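Do you need a box for your jars?

The Pendlow newsletter has had a run of letters about countertop storage, most of them prompted by the Pidden catalog that went out on 5 May 2025. Page after page of it says a jar left standing in the open is a jar going to waste. I have my doubts. The catalog also sells a lid rack for 67 dollars, so I take its advice with some salt.

A box with handles is a fair idea if you carry things from room to room. Most of us don't. We take a jar out, use it, and leave it on the table until supper, and the box sits behind it taking up space.
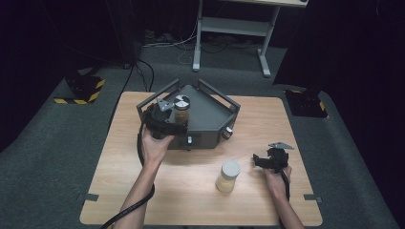
Does a jar keep better inside a metal box?
Only if the box keeps out light or heat that would otherwise reach it. A tight lid matters more, and you already own the lid.

Elolby claims its boxes were tried in 476 kitchens. Tried how, and for how long? I wrote to ask and got a coupon back. Begum's on the corner will sell you a plain one for less – no coupon, no claims – and I'd still measure the shelf first. Mine was too shallow by the width of a knob.

If you have used one every day since last July, write in. I would like to hear from somebody who isn't selling them.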